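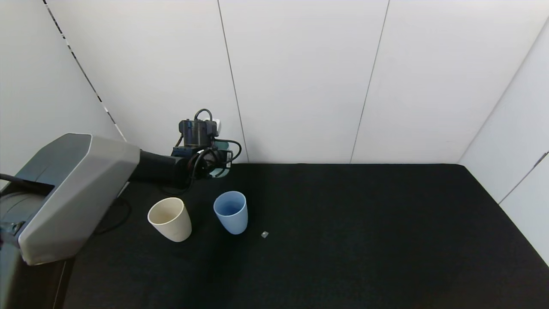 # Sundach Teach Kit: hand guiding and remote control for a single arm

The Sundach kit lets you show a robot arm a task in two ways. You can take hold of the arm and move it, or you can drive it from a handheld controller. Either way the software saves the joint positions, the gripper opening and the camera view, and you get a recording that can be played back or passed on to whoever trains your models.

Wernside sells it. We also use it, and this page was written by people on the using side. The maker's own leaflet says that anyone can teach a robot in an afternoon. Anyone can make recordings in an afternoon. Whether the arm has been taught anything is a separate matter, and most of this page deals with the distance between the two.

## What you get

- Controller with a trigger for the gripper and a thumb switch for slow mode
- Guide handle that clamps on behind the wrist
- Foot pedal, used to start, stop and throw away a recording
- Sundach Recorder software, one seat
- Cable set, 3 meters, with strain clips
- Printed setup card (the long manual is a download)

The arm, the gripper and the cameras are not included. Neither is a table, and the table matters more than you would expect. A shiny surface throws reflections into the camera view, and a patterned one gives a model something to latch on to that has nothing to do with the job. Plain matte black with plain walls is dull to look at and hard to beat.

## Hand guiding

With the handle clamped on and the pedal down, the arm goes slack enough to push. It holds itself up but offers little resistance, so you can bring the gripper over an object, close it, lift and set down again.

Good points first. You feel contact. If the fingers touch the rim of a cup, you know at once and back off. New users make usable recordings with it sooner than with the controller, and the paths tend to be smooth.

The bad point is large. Your hands and forearms are in the camera view. If you only want to replay joint positions, that does no harm. If the images are going to train a model, you are showing it a world where a person is always holding the arm, and then asking it to work in one where that person is missing. Sundach suggests replaying the path hands-free and recording the images on the second pass. This works when the objects are back in exactly the same spots. It doubles the time per recording, and the leaflet leaves that out of its sums.

## Remote control

Here the operator stands or sits clear of the table and drives the arm with the controller. The view stays clean, and what the camera records is what the arm will see later when it works alone.

You pay for that in feel. There is no force coming back through the controller. A light vibration is meant to signal contact, and most of our operators switch it off within a day since it also goes off when the arm speeds up. You judge depth by eye. Reaching for a cup with others standing close by, you will knock things over at first, and you should throw those recordings out unless you are collecting failures on purpose.

Slow mode helps. So does standing where you can see the gripper from the side, even if your habit is to watch the screen.

## A simple task to judge it by

We suggest cups before anything else. They are cheap, they come in plain colors, and a tapered one is harder to grip well than it looks. Put out a few that differ in color and little else, add something very small off to one side, and ask the operator to pick up one named cup and put it down somewhere else. The small object is there to be left alone. If it ends up on the floor, you have learned something about the operator's elbow room.

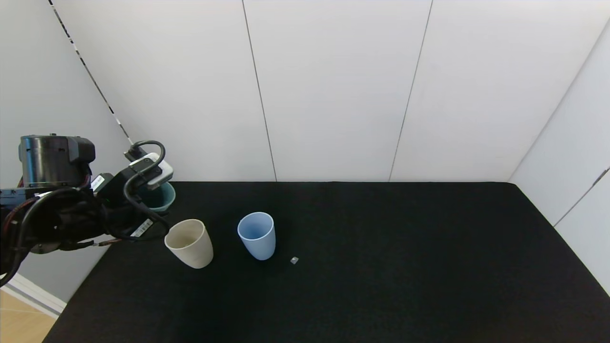 **Simin Mohammadi**
*Applications Lead, Wernside*

I was asked to add notes from my own use. They are less kind than the leaflet and kinder than my first draft.

The moment to look at is the one where a cup is off the table and in the fingers. In this one the teal cup is up and appears to lean a little in the grip, with the beige and light blue ones standing on the cloth and the tiny cube over past the blue. A slight lean is easy to wave through. I would mark it for review. A model trained on leaning grips will learn to lean, and it will do so with a cup of water as happily as with a dry one.

Look at the cables too. They loop around the joints and the wrist, and one arches up over the camera module. Every arm I have used with a wrist camera ends up like this. Cable slack has to allow for the furthest reach of the task, and then at the nearest reach it hangs. Before a long session, move through both ends of the task by hand and watch the loops. If one can reach an object on the table, clip it back. A cable that brushes a cup in one recording out of many is very hard to find afterward.

### How many recordings?

Customers want a number and I have stopped giving a confident one. Sundach's leaflet says 5 demonstrations for a new task. I have seen 5 work for replay with fixed positions, where, to be fair, a single one would have done. For anything that has to cope with cups being moved, I plan on hundreds and expect to be wrong. Our largest set on this type of task came to roughly 3000 recordings, and it still had a blind spot near the back of the table because operators disliked reaching there.

Vary the start positions on a schedule. Left to themselves, people put the objects back in the same comfortable places while believing they are mixing it up. I do it too. A printed card with positions to follow is boring and fixes most of it.

### Operator habits

Two people doing the same task will do it differently. One comes straight down over the rim, the other sweeps in from the side. Mix the two without a label and the model may settle on something in the middle, which on a bad day is a push. The Recorder has an operator field. It is optional. Treat it as required.

Fatigue shows up as speed. My limit is 6 short sessions a day per person, with a real break after each.

### The software

The Recorder is fine. The timeline is clear, trimming is quick, and throwing away a bad take with the pedal is the best thing in the box. Two complaints:

1. Automatic quality scoring rewards smoothness and little else. A smooth miss outscores a hesitant, correct pick. Turn it off, or at least hide the column from operators.
2. Export to the common training formats works, but gripper opening is saved as a percentage of travel. If you swap fingers halfway through a project, the old values no longer mean the same thing. Write down which fingers were fitted.

## Second opinion

Bożena Witkowska runs the test bench at Szulc and tried the kit on loan from May onward. She was unconvinced going in and sent us this, which we print as it came:

"Setup was as easy as promised. The controller is comfortable. I do not agree that it replaces programming for our work. For a pick from a fixed spot my colleague writes the program before I have finished clipping the cables. For things that move about, yes, I can see it, but then you need many recordings and somebody patient to check them, and the price of that person should be on the page."

It should. We can't put a figure on it for you, but in our own projects checking recordings takes longer than making them.

## When to buy something else

Skip this kit if your parts always arrive in the same place and orientation. Skip it if the task depends on force, such as pressing a lid home or feeling for a thread, unless you mean to use hand guiding only. Two-armed work isn't supported. The Ondell rig handles that and gives some force feedback as well, though it takes up a good deal more floor and needs its own training day.

Buy it if you have one arm, a task on a tabletop that varies from run to run, and a person with time to look at what was recorded.

## Before you order

Tell us the arm model, the gripper, and which cameras you already have and where they are mounted. A head-height view and a wrist view together cover most tabletop jobs. With a head-height view alone, expect the gripper hardware to hide part of whatever it is holding.

Loan units go out for 3 weeks. Bring your own task. Cups are good for learning the controller, and a poor guide to whether it suits your parts.

Page last revised 28/12/2022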